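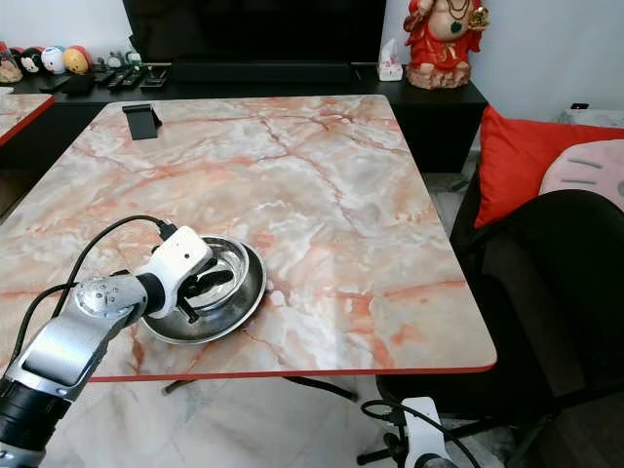
Bowl rim grasps, new offset method

October 19, 2018

Good day! The rim offset idea from August finally got a proper run and I'm really happy with it. Writing it down while it's fresh.

Task: steel bowl, near side of the rim, left arm only. The old Brosik planner aims at the bowl's center and works outward, so a small error in the center estimate lands the fingers on the lip or outside it. The new version fits only the near arc of the rim and puts the grasp point on that. Shiny inside of the bowl no longer matters much, we throw those depth points away before the fit. (Should have tried that in the summer!)

Numbers for today:
70 trials with the new fit, 10 misses
16 misses for the old planner on the same start positions, also 70 trials

Seven of the 10 misses were with the bowl close to the front of the table, where the elbow is bent hard and the wrist comes in at a bad angle. The other three look like plain bad fits, the arc jumped to a vein in the marble pattern. Love that table but it is a tough background. Keep it for the tests, the Nemdale set has nothing like it.

Fit was trained on 877 labeled rims, all from the Gotville recordings. No marble in there at all, so I think there is easy improvement waiting.

Cable on the wrist: watch it when the arm folds back. Slack was fine at the current speed, haven't tried faster.

Next
- relabel the three bad fits and add them
- limit wrist angle near the front edge, rerun those positions only
- try the flared rim against a straight-sided bowl, same start positions
- second arm stays parked until the single-arm numbers settle
- copy logs to the Haddadin folder, the new one, old one is full

Also want to try two bowls nested. Probably too early but I'm curious what the arc fit does with two rims that close together.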